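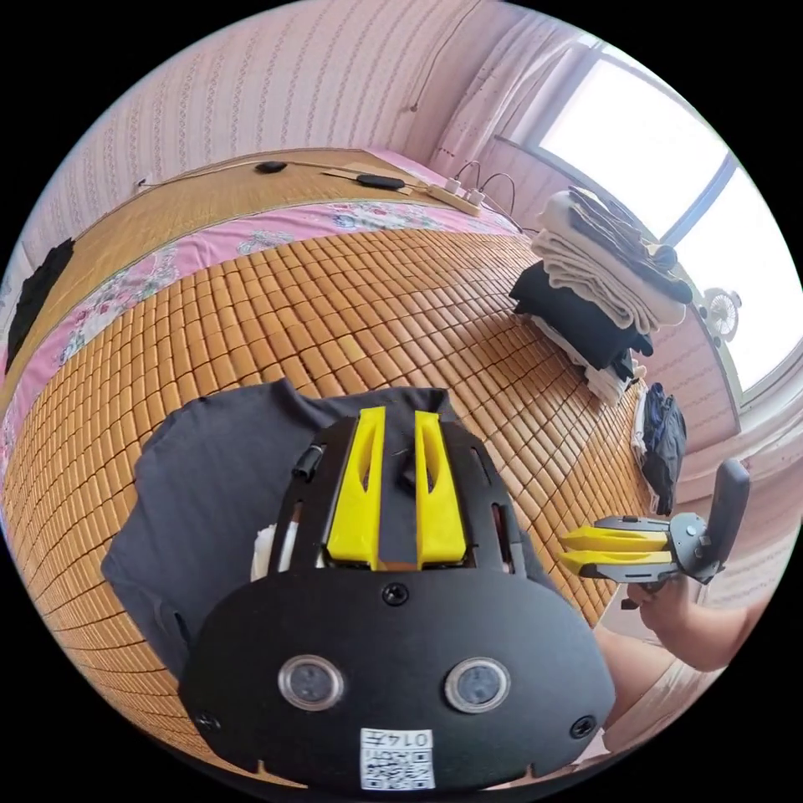 1. Bedrooms

Smoke alarm in each bedroom: Yes. Tested with the button, all sounded. The alarm in bedroom 2 has a replace-by date of October this year. Order one now.

Windows open and lock: Partly. Bedroom 1 fine. Bedroom 3 sash is painted shut on the left side. Needs freeing before anyone sleeps in there.

Blind cords secured to wall: No. Two cords in bedroom 3 hang loose. Cleats to be fitted at 1.6 m or higher.

Power points and leads: Yes, but the power board behind the bed in bedroom 1 has another board plugged into it. Tenant told to remove it. Quartey can put in a double outlet if the owner agrees.

Electric blankets: None in use. Stored rolled, as they should be.

2. Kitchen

Rangehood filter clean: No. Heavy grease. Soak and refit, or replace.

Fire blanket within reach: Yes, mounted beside the door. Tag is current.

Stove anti-tilt bracket: Couldn't see it. Ama Osei to pull the stove out at the next visit and check.

Under-sink cupboard: Dishwasher tablets and drain cleaner on the bottom shelf. Move up high or fit a child latch.

3. Bathroom and laundry

Hot water at basin: 56 degrees, which is too hot. Tempering valve needs a plumber. Job 356 raised.

Exhaust fan: Works, noisy. Leave for now.

Dryer lint: Filter was clean. Plenty of fluff behind the machine, swept up while I was there.

Floor waste: Draining slowly. Watch.

4. Outside

Steps and handrail: Third step at the back has a soft edge. Rail is solid. Replace the tread with treated pine.

Meter box: Labelled, safety switch tripped on test and reset.

Gutters: Full of leaves along the Ronville Street side. Bad time of year for it. Clean before the next hot spell.

Gate latch: Sticks. Oiled it, still sticks.

Overall: Pass with repairs. Step, blind cords and hot water come first.

Inspected by Naa Issahaku, January 12, 2018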